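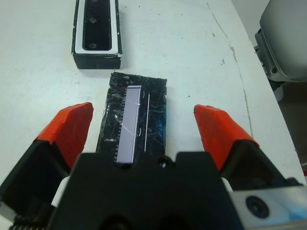

Small item on a white tabletop

Lonel Surface Cleaner, 500 ml concentrate
Made by Birnulier. Sold by Bodnár Supply, Ramville.

We did not want to carry another surface cleaner. We already had two on the shelf, and the label on this one calls it "revolutionary," a word we have seen on mop heads. Lonel is a concentrated liquid cleaner for hard, light-colored work surfaces: tables, counters, benches, shelving. It contains a mild detergent, a little citrate to deal with hard water, and a preservative. There is no dye in it, and that is the main reason we gave it a try.

Read the whole page before you order. A fair number of people who ask for it would do just as well with dish soap, and we tell them so at the counter.

What the label says and what we think of it

"Restores original brightness." It can't do that. If a white top has gone yellow, the surface itself has usually changed, from sunlight or age or years of bleach. A cleaner takes off what is lying on top and stops there. If you wipe a yellow table with Lonel you will have a clean yellow table.

"Streak-free." Mostly true at the right dilution. At double strength it streaks like anything else, and double strength is how most people mix it the first time. On a gray bench you may never notice. On a white one under overhead lights you will, especially from a low angle.

"Lifts ink, grease and marker." Grease, yes. Ballpoint, sometimes, if you get to it the same day. Permanent marker, no. We left marker lines on a scrap panel under a wet cloth for 30 minutes and they came out a bit paler at the edges, and you could still read them from across the shop. Use alcohol for marker, and test it somewhere hidden first.

"Protects between cleanings." We asked Birnulier what this meant and were sent the same sentence back in a longer form. There is no wax, no silicone and no sealant in the bottle, so we don't see what would be doing the protecting. Ignore that line.

"Pleasant natural scent." It smells faintly of soap. Some customers say cucumber. Gone in a few minutes either way.

Why we stock it anyway

It rinses clean. This sounds like a small thing until you have a large white table that looks dirty an hour after you washed it. The usual cause is leftover cleaner. Sprays with shine additives leave a thin film, the film grabs dust and hand oil, somebody sprays more on top, and after a season of that the table has a gray cast that no spray will shift. Customers then decide the top is worn out and start pricing a new one.

Lonel leaves very little behind. We wiped half of our packing counter with it every evening and kept using our old spray on the other half. By the end of August the old-spray half felt slightly tacky under the forearm, and the other half did not. That was one counter in one shop, wiped by people who knew which half was which, so take it for what it is.

It also costs less per bucket than the ready-mixed sprays, which are nearly all water. We have nothing against water but we would prefer you got yours from the tap.

Mixing

For everyday wiping, use 30 ml of concentrate in 5 liters of lukewarm water. Put the water in first or you will get a bucket of foam.

For a surface with old spray film on it, use 30 ml in 2 liters. Wipe, wait a few minutes, wipe again with plain water, and dry with a clean towel. You may need to do this on two or three evenings in a row. Go back to the everyday mix once the tackiness is gone.

For a spray bottle, a teaspoon per liter is enough. Mixed solution keeps for a couple of weeks. After that pour it out and make more, whatever the label says about "lasting freshness."

The cap is marked as a measure. Don't trust it. The line marked 30 on the caps we checked came out at 35, and we checked several with a kitchen syringe. Birnulier knows about this. Until the caps change, stop a little below the line, or use a spoon.

Cloths

The cloth matters more than the liquid, and we say that as people who sell the liquid. An old cotton towel that has been through the wash with fabric softener will smear anything. Plain microfiber, washed without softener, does a good job for a long time. Keep one for washing and one for drying and don't mix them up halfway across the table.

Skip the white melamine sponges on glossy tops. They work by sanding. The mark goes, and so does the gloss, and the dull patch catches dirt faster than the rest. We get asked several times a year how to reverse this and the answer is that you can't.

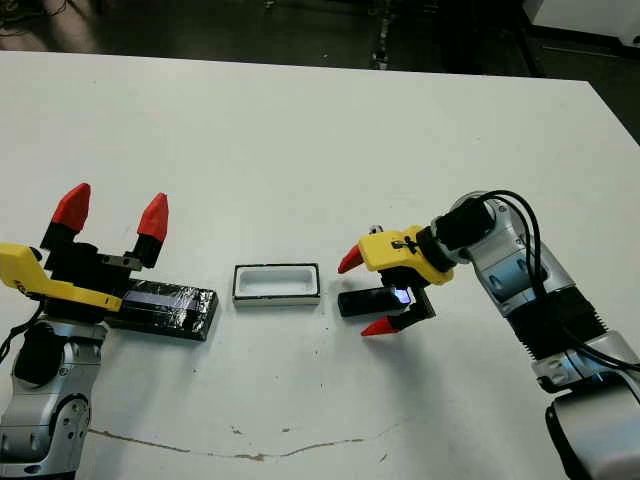
Where not to use it

Bare or oiled wood. Any water-based cleaner will raise the grain sooner or later.

Unsealed stone. It probably won't hurt, but we haven't tested it and Birnulier's answer was vague.

Screens and camera lenses. Use something made for them.

Anything powered. Unplug first, and put the cleaner on the cloth, never straight onto the equipment. Watch the places where liquid can run in, such as switches, vents and open seams.

Surfaces that touch food are fine if you rinse them with plain water afterward. Please note that Lonel is not a disinfectant. It doesn't claim to be one on the current label, though an older flyer with the phrase "hygienically clean" is still going around. That phrase has no fixed meaning that we know of. If you need a disinfectant, buy one, clean the surface first, and leave the disinfectant on for as long as its own label tells you.

Sizes and price

We stock the 500 ml bottle only. Birnulier makes a large drum that works out cheaper on paper. We had one in and found that without a pump people pour far too much, and the pump is sold separately at a price we thought was silly. If you run a big enough site to want the drum, ask and we will order it with no markup on the pump.

There is also a "Lonel Plus." As far as we can tell from the two ingredient lists, it is the same thing with perfume. We don't carry it.

Prices are on the counter list and change too often to put here.

Returns

Bring back an unopened bottle whenever you like. Opened bottles we take back too, if the cleaner did something we said it wouldn't do, or didn't do something we said it would. We don't take back bottles on account of what Birnulier said it would do. That is between you and Birnulier.

Questions we get

Is it safe for septic systems? At these dilutions and in normal amounts, the ingredients give us no reason to worry. Birnulier puts a green leaf on the front. The leaf is a drawing and certifies nothing.

Does it damage painted edges? It hasn't on ours. Try a corner.

Can I mix it with vinegar? You can, and you'll get a weaker cleaner that smells of vinegar. Never mix any cleaner with bleach.

How long does an unopened bottle last? The date is stamped near the base. We have used one past its date and could not tell the difference, but we won't sell you one.

Will it get coffee rings out? Fresh ones, yes. Old ones usually come up with the stronger mix and some patience. A ring that has been there for years may be a stain in the surface, and then see what we said about original brightness.

My table still looks gray after three evenings. What now? Then it is likely wear. Rub a hidden spot and a busy spot with a wet thumb. If both look the same while wet and different once dry, the finish in the busy spot is scuffed, and we have nothing to sell you for that.

Tested and written up by Zoltán Balogh for Bodnár Supply. Page last changed 6 February 2023, to add the note on the measuring cap.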